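Play food

Play food is a class of toy made to look like groceries, cooked dishes and ingredients. It is usually sold with, or alongside, small-scale kitchenware such as plates, bowls, pans and toy stoves. The pieces are made of wood, felt, cloth or plastic and are used mostly by children between two and seven, though older children use them in store and restaurant games.

History

Small clay and wooden copies of food are known from many periods, but most of the early ones were offerings or decorations and were not meant for children. Food made as a toy became common in the 19th century, when dollhouse makers sold plaster hams, fish and puddings glued to their dishes. These broke easily and were kept for display.

Loose pieces at a size a child could hold came later. Painted wooden fruit was sold by the box before plastic took over much of the trade in the decades after World War II. Hollow plastic pieces were cheap to mold and could be washed, and they allowed makers to copy packaged goods as well as fresh ones. Bottles, cans and cartons joined the fruit and vegetables in the usual set. 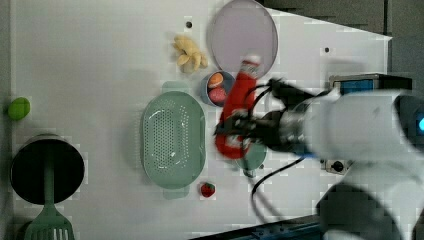 Play food and dishes on a white tabletop.

Materials and construction

Wooden pieces are turned or cut from solid stock and painted. Many are made in halves joined by a hook-and-loop patch or a magnet, so that they can be "cut" with a blunt toy knife. Felt food is sewn and stuffed, and a large share of it is made at home from printed patterns. Plastic food is either blown, which gives a light, hollow shell, or molded solid in a softer compound.

Scale is rarely consistent within a set. A strawberry may be close to life size while a loaf of bread is a third of its real length. Makers generally size each piece to the hand and leave the proportions alone. The Oltine catalog, which lists 524 separate items, gives no scale for any of them.

Colors tend to be stronger than those of real food. Dishes and cookware, by contrast, have moved toward paler shades since the 1990s, and muted greens, blues and purples are now common.

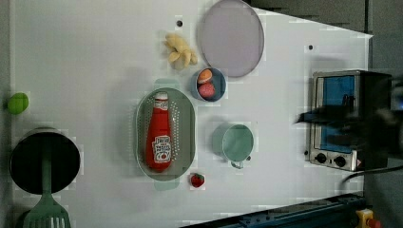 Sets are sold by theme, with breakfast, picnic and market sets among the most common. Larger boxes combine several themes and may include a register or a basket. Munedura, a maker of wooden sets, sells its pieces singly as well, and replacement parts are a steady part of its trade.

Use in play and teaching

In preschools, play food is normally kept in a home corner or pretend kitchen. Children use it to act out cooking, serving and shopping, and teachers use it for sorting, naming and early counting. It also appears in language lessons and in speech therapy, where a familiar object is easier to talk about than a card.

The choice of foods has been debated. Older sets leaned heavily on Western dishes, and some teachers add homemade pieces to match what their pupils eat at home -- rice balls, flatbreads, dumplings.

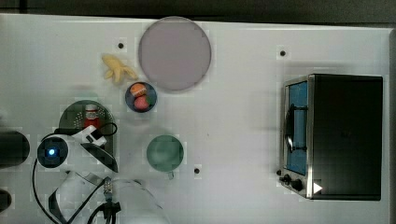
Kohei Honda argues that realism matters less than variety, and that a child given 9 different foods will invent more meals than one given a full set of matching cakes. Other writers on the subject prefer plain blocks and cloth, which can stand for any food at all.

Safety

Small pieces are a choking hazard for children under three, and most countries limit the size of parts in toys for that age. Pieces that look very much like real food raise a separate concern, as young children may bite them. Magnets in cuttable sets must be fully enclosed. Cloth pieces should be checked for loose seams.

See also: Dollhouse; Food model; Toy kitchen

Page last edited May 19, 2025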